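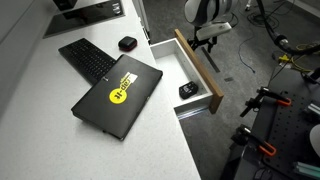

Returning employer-owned equipment after a remote position ends

Posted in: Work and Employment > Leaving a Job
Thread 3946
July 12, 2023

widosham_clerk

I would be grateful for guidance on the return of company equipment. My remote position with a billing firm ended in June. During my employment I was issued a laptop, a wireless keyboard, a headset and a charging cable. I signed a one-page equipment form on my first day and have kept a copy of it. The form states that all items must be returned "promptly and in good condition" but gives no deadline, no address and no instructions for shipping.

I wrote to the general personnel mailbox eight days after my last shift and received an automatic reply. I have since received a letter from a company named Closteo, which states that it handles equipment recovery for my former employer. The letter asks me to ship everything at my own expense and says that $332 will be charged to me if the items are not received. It does not say how that sum was reached. The headset had stopped working well before I left, and I reported this to my supervisor by chat message, but I no longer have access to the chat system.

My concerns are as follows. Am I required to pay for shipping? How can I be certain that Closteo is entitled to receive the equipment? What should I do about the headset? Finally, there are some personal files on the laptop, mainly tax forms and a few family photographs, and my login was disabled on the last day. I live outside of Widosham and the nearest shipping counter is a considerable drive, so I would prefer to make only one trip.

Trumgate Workplace Information Desk

Thank you for setting out the facts so fully. The following is general information and is not legal advice. Rules on deductions and on the cost of returning equipment differ from state to state, and the wording of your signed form will matter.

Confirming the recipient

Please do not ship anything until your former employer has confirmed in writing that Closteo acts on its behalf. Do not use the telephone number or email address printed in the letter for this purpose. Use contact details you already held before the letter arrived, such as those on a pay stub, your offer letter or the company's own website. A short message is enough. State that you have received a request from a third party, give the date and reference number of the letter, and ask the employer to confirm the name of the company and the delivery address.

If the general personnel mailbox does not answer, write to the payroll office. Payroll offices tend to remain in contact with former employees longer than other departments do, and a message that mentions a possible charge is usually passed along quickly.

Shipping costs

Many employers provide a prepaid label and a box on request, even where the first letter suggests otherwise. We recommend asking for both in the same message. If the employer declines, ask which policy or signed agreement makes you responsible for the cost. From your account, the form you signed is silent on this point. Should you decide to pay in order to close the matter, keep the receipt and state in writing that you are requesting reimbursement.

The charge

You are entitled to ask for an itemized list. A single figure covering a laptop and several small accessories cannot be checked unless it is broken down by item, with the age of each taken into account. Ask also whether the company intends to deduct the sum from a final paycheck. If a deduction has already been made without your written consent, contact your state labor office, which can tell you whether a wage claim is available and how long you have to file it.

The headset

Return it with the other items, even though it no longer works. Place a note in the box stating that the fault was reported to your supervisor during your employment, and give the approximate date. You may also ask the employer to keep a copy of the chat messages. Broken equipment that is returned is generally treated as ordinary wear, while equipment that is missing is generally treated as a loss.

Personal files

Do not attempt to get around the disabled login or remove the drive. Either step could be read as tampering with company property. Write to the employer, list the files by type, and ask that they be copied to you before the laptop is erased. There is no guarantee that this will be done, and some employers have a policy against it - the request should therefore go out before the box does. Copies of tax forms can normally be obtained again from the office that issued them.

Packing and proof

Before sealing the box, write down the serial number and any asset number found on each item. Take clear photographs of all sides, with the power on where possible. Wrap the laptop separately so that the keyboard and charger cannot press against the lid. Leave the employer's asset labels in place. Choose a service with tracking and a signature on delivery, and insure the parcel if you are the one arranging it. Keep the tracking record, the photographs and all messages until the employer has confirmed in writing that nothing further is owed.

koubek_returns

I work in equipment intake for a firm in another state and can add a little from the receiving side. Put a sheet of paper INSIDE the box with your full name, old employee number and the list of contents. Labels on the outside get torn or covered over and we end up with laptops that cannot be matched to anyone. The former employee then receives a second letter demanding payment for something that is already on our shelf.

Our own intake queue can run up to 60 days behind after a large layoff, so the delivery signature matters more than our confirmation email. Remove the batteries from the wireless keyboard if they come out. Ask the shipping counter about the laptop battery before you make the drive, as some locations will not take them.

Regarding the headset, our office does not charge for those at all. I cannot speak for Closteo.

widosham_clerk

My thanks to both of you. Payroll has now confirmed the arrangement with Closteo and is mailing a box with a prepaid label. I have asked for the itemized list and have not yet received it. My request concerning the tax forms was forwarded to the technical department, and I will hold the laptop until they reply.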